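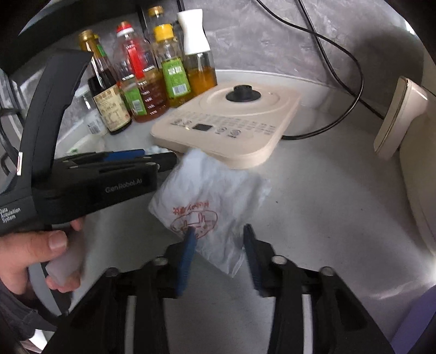
A kitchen counter with a plastic bag resting against the cooker.

Household > Bills and Meters > Cost of Running an Appliance

How to Work Out What an Appliance Costs to Run

Last updated: 2020-10-26

You need a recent electric bill, the appliance, and a pencil. A calculator helps.

1. Find the wattage. Look on the underside or back of the appliance for a small plate or sticker. The number you want is followed by W. If only volts and amps are given, multiply them together. On anything that heats, this is the most it can draw, and a lower setting will often use less.

2. Estimate the hours per day. Write down real use for a week if you can. People tend to guess high for lamps and low for heaters.

3. Multiply watts by hours, then divide by 1,000. The answer is in kilowatt-hours, the unit on your bill. An 800-watt slow cooker left at full draw for half an hour uses 0.4 kWh. A 400-watt dehumidifier uses the same amount in one hour.

4. Multiply by 30 for the month. 0.4 kWh a day comes to 12 kWh.

5. Multiply by your rate. Add the supply and delivery charges per kWh together first. Leave out the fixed customer charge, which you pay whether you use anything or not. At 15 cents, 12 kWh costs $1.80.

Checking against the meter 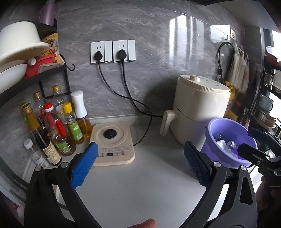 Dindcombe, February

The labels only get you so far. Refrigerators, freezers and countertop burners cycle on and off, and the plate can't tell you how often. For those, use the house meter.

Turn off everything you can do without. Write down the reading, then run the one appliance for a set time and read the meter again. With a digital meter that shows whole units only, you will need a long run, overnight at least. My starting figure was 1239, and I had to wait until the next morning for the freezer to move it enough to be worth writing down.

If you can't shut off the furnace or the well pump, do one run without the test appliance, for the same length of time, and subtract.

A plug-in meter is easier for small items. I use a Dranari, and the Kang does the same job with smaller buttons. Check that the meter is rated for the load before you put a heater on it. Don't use either on a clothes dryer or a range.

Adding it all up

List every appliance with its monthly kWh and total the column. Our February bill was 254 kWh and my first list fell well short of it. The missing items were the sump pump and an old Novell desktop server in the basement that had never been switched off. Go room by room and follow the cords.

Check the dates on the bill as well. A billing period can run a few days over a month, and an estimated reading won't match your figures until the next actual one.

Corrections: write to Rozália Nyitrai, Household pages | Copyright 2020 | Back to top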